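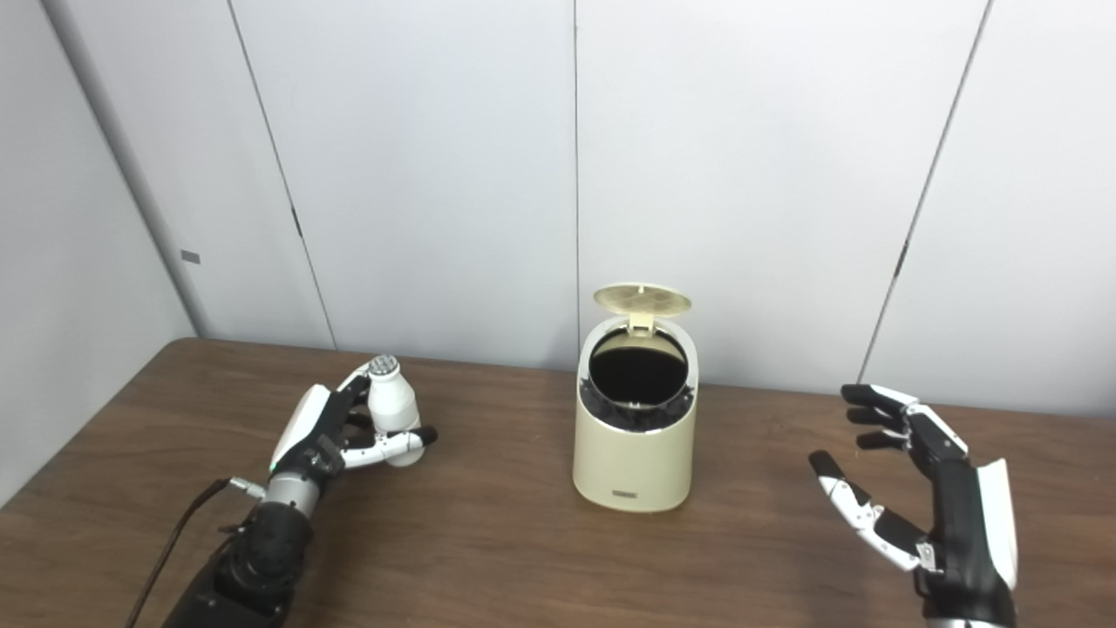
A small white bottle with a shaker-style cap, and a cream bin to the right of it on the table.

I've now listened to the new Noller record five times, which is more than I wanted to, and I still don't hear what everyone else seems to be hearing.

Noller are a four-piece from Stolldale who used to play loud, slightly out-of-tune guitar songs in rooms that held 100 people. I liked them a lot. Their first EP had a song called "Kavari" that fell apart halfway through and then, somehow, got up again. The drummer was clearly rushing. It was great.

The new one is called 1342 and there are keyboards all over it. I have no problem with keyboards. I do have a problem with the press release, which says the band "rebuilt their sound from the ground up" — a big claim for an album where seven of the ten songs have the same tempo and the same washed-out vocal. Track three could be track eight. I played them back to back for my partner, who thought I'd left the thing on repeat.

Yutong Liang, who I usually agree with, wrote to tell me I was being a grump and that side two opens up on headphones. So I tried headphones. You can hear more of the bass, I'll give her that, and the harmony at the end of "Cao" is lovely. It lasts maybe ten seconds. Then the fake strings come back.

What bugs me is the vinyl. The band's site says it's a limited run of 1212 copies, coloured pressing, numbered by hand, and it costs nearly twice what the EP did. Limited compared to what? I doubt the EP sold half that. I've been burned before by "limited" records that were still sitting in the shop's bargain rack a year later, so I'm keeping my wallet shut.

They're touring in May, and I'll probably go. Songs this tidy sometimes loosen up on stage, and they might still have "Kavari" in the set. If they play it with the strings on a backing track I'm walking out to get a beer.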